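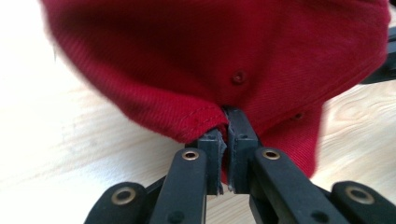
4. Washing caps and other shaped items

Guides > Clostel compact washer > Fabric care

29/12/2025 | By Sointu Keskinen
Reading time: 2 min

The Clostel has a program called Hat & Shape. The Gralel brochure says it will clean a cap without changing its form. I would treat that claim with some caution. The drum is small, the brim is stiff, and no program setting alters either of those facts. Hand washing is slower and I still think it is the better choice for any cap you would be sorry to lose.

If you want to use the machine anyway:

4.1 Read the label inside the sweatband. If it says hand wash only, stop and go to section 5.

4.2 Test the dye. Dampen a white cloth, press it on an inside seam and hold it there for a minute. Red and navy twill are the usual offenders. If color comes off on the cloth, wash the cap alone.

4.3 Brush off dust and lint while the cap is dry. Snip stray threads with small scissors. Do not pull them.

4.4 Rub a little liquid detergent into the sweatband and let it sit. Powder tends to stay behind in the stitching around the eyelets.

4.5 Place the cap in the drum with the brim facing the door. Add 2 small towels so that it cannot bang around.

4.6 Turn the dial to Hat & Shape and set the spin to 300. The dial goes up to 1,000 and the program will let you choose it, which seems to me like an oversight.

4.7 Press Start. The door locks and stays locked until the drum has drained.

CAUTION: Older caps may have a cardboard brim. Cardboard does not survive a soak on any setting. Flick the brim with a finger - a hollow sound is a warning sign, though I would not call it proof.

4.8 Take the cap out as soon as the door unlocks. Smooth the crown by hand and set it over an upturned bowl to dry, away from direct heat.

NOTE: The plastic cap cage sold by Honkanen fits the drum. Pin-yu Peng and I tried it in July on 2 old caps and could not see that it did better than the towels. The brim on one came out with a crease from the latch.

NOTE: The Fresh button adds a rinse. It does not remove sweat stains, whatever the panel sticker suggests. For those, repeat step 4.4 and leave the detergent on longer.

If the drum stops and the lock light blinks, the load is off balance. Turn the dial to Drain, wait for the click, rearrange the towels and start again from 4.6.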